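Module Maintenance des cellules de manipulation
Séance 4 : la cellule à deux pinces tenues à la main
Notes de cours, à relire avant le passage en atelier
Rédaction : Dorottya Kiss. Relecture : Botond Kozma.

1. De quoi on parle, et ce qu'on ne croit pas sur parole

La notice Kumix tient en 14 pages et promet une cellule « prête en une matinée ». Je n'ai jamais vu ça. La première mise en place nous a pris deux jours, dont un passé à chercher pourquoi la pince gauche perdait sa liaison dès qu'on tendait le bras. C'était un câble trop court d'une main. La notice ne parle pas de la longueur des câbles.

On part donc du principe suivant pour toute la séance : ce que dit le fournisseur est une hypothèse, à vérifier sur la table. Cela vaut aussi pour ce que dit votre prédécesseur dans le cahier de cellule, et pour ce que je dis, moi.

Rappel de vocabulaire, parce que les copies de l'an dernier mélangeaient tout. La cellule, c'est le châssis, la table, les supports et le câblage. L'outil, c'est la pince, avec ses doigts, sa platine latérale et ses garnitures. La prise, c'est ce qui se passe entre les doigts et l'objet. Une panne de prise n'est pas forcément une panne d'outil, et on démonte beaucoup trop de pinces pour rien.

2. Le châssis et la table

Vérifier l'assise du châssis avant toute autre chose. On appuie sur chaque angle, les deux mains à plat. Si ça bouge, on cale, on resserre, et on recommence. Les profilés aluminium ont la réputation de ne pas se desserrer ; allez dire cela à Géza Major, qui a repris toutes les équerres du côté droit en avril.

Le plateau se nettoie au chiffon sec. Le produit Musska fourni dans la mallette laisse un film, et un film change le glissement des objets légers. Le fabricant soutient le contraire. Faites l'essai vous-mêmes avec un gobelet vide, une moitié de table traitée et l'autre non, puis notez le résultat.

Les protections des rails se contrôlent au toucher. On y pose les avant-bras pendant des heures, et une mousse tassée se remarque d'abord aux coudes.

3. Les câbles

Chaque pince a le sien. On demande à l'opérateur d'aller toucher les quatre coins du plateau, bras tendu, et on regarde la boucle : elle doit garder du mou partout sans jamais passer devant les doigts. Ne pas fixer le câble au rebord de la table avec un collier serré. C'est joli et ça casse à la sortie du connecteur.

Au sol, le désordre est toléré derrière la cellule, jamais du côté où l'on se tient. Je sais que la règle officielle est plus stricte. Je n'ai encore jamais vu d'atelier qui la respecte, et je préfère une règle qu'on applique.

4. Le contrôle de prise

Deux objets suffisent : un pot à crayons en treillis métallique et une brosse à cheveux. Le pot sert de repère et reste debout. La brosse est un objet pénible, avec des picots d'un côté et un bord arrondi, et c'est pour cela qu'on la garde. Le cube d'essai vendu avec la mallette se laisse prendre par n'importe quelle pince, même mal réglée ; il ne prouve rien. 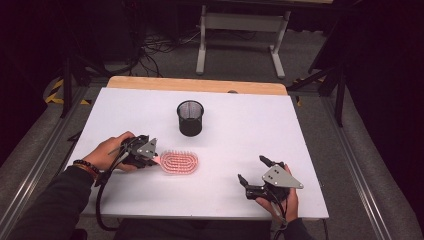
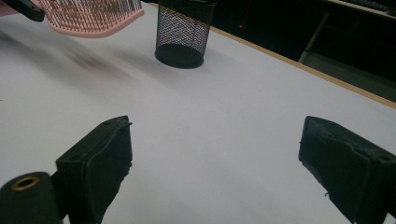
La brosse rose et le pot noir, vus du dessus de la table puis depuis une pince.

Atelier Mansour, avril

Déroulement. On approche les doigts de la brosse à plat, on ferme, on soulève, on tient, on repose. Puis on change de main et on recommence. L'opérateur ne corrige pas avec le poignet. C'est le point le plus difficile à obtenir, car une main humaine rattrape tout : un doigt de travers, une garniture usée, un jeu dans l'axe. Une pince peut passer le contrôle uniquement grâce à celui qui la tient. Si vous avez un doute, faites tenir la pince par quelqu'un d'autre sans lui dire ce que vous soupçonnez.

Noter pour chaque main :
- le glissement de l'objet entre les doigts, oui ou non ;
- la rotation de l'objet une fois levé ;
- tout bruit à la fermeture ;
- l'état du câble en fin de course.

Ne pas écrire « RAS ». Mahtab Ranjbar a relu le cahier de l'an passé et n'a rien pu tirer des lignes qui portaient cette mention.

5. Les doigts et leurs garnitures

La face intérieure des doigts se contrôle à l'œil, pince ouverte, sous une lumière rasante. Des plis ou des fils qui dépassent ne condamnent pas la garniture. Ils demandent qu'on refasse le contrôle de prise, et c'est le contrôle qui décide. On coupe les fils aux ciseaux, sans tirer.

La documentation Brisus annonce 3000 cycles pour une garniture. Cycles de quoi, sur quel objet, avec quel effort ? Rien n'est précisé. Chez nous, certaines ont tenu bien au-delà et d'autres ont lâché dans la semaine, posées le même jour par la même personne. Je ne donne donc pas de durée de vie à apprendre par cœur.

Remplacement :
- débrancher la pince ;
- repérer le doigt (gauche ou droit) au feutre, sur une zone cachée ;
- décoller l'ancienne garniture, dégraisser, laisser sécher ;
- poser la neuve en partant de la pointe ;
- vérifier les vis de la platine pendant qu'on y est ;
- ouvrir et fermer à vide, puis refaire toute la section 4.

Man-sik Do recommande de changer les deux côtés ensemble. Je n'en suis pas convaincue : on jette une bonne garniture et on perd la comparaison. Ses arguments sont dans le polycopié de la séance 3, lisez-les et faites-vous un avis.

6. Sur le chiffre de 99 %

Il figure sur la plaquette de la pince, à la rubrique « taux de prise ». Il n'y a ni liste d'objets, ni nombre d'essais, ni mention de l'opérateur. Dans votre compte rendu, tout taux doit être accompagné de ces trois informations, sans quoi je le barre.

À rendre : une page par binôme, avec le relevé de la section 4 pour les deux mains et une critique argumentée d'une affirmation de la notice. Apportez vos ciseaux, ceux de l'atelier ne coupent plus.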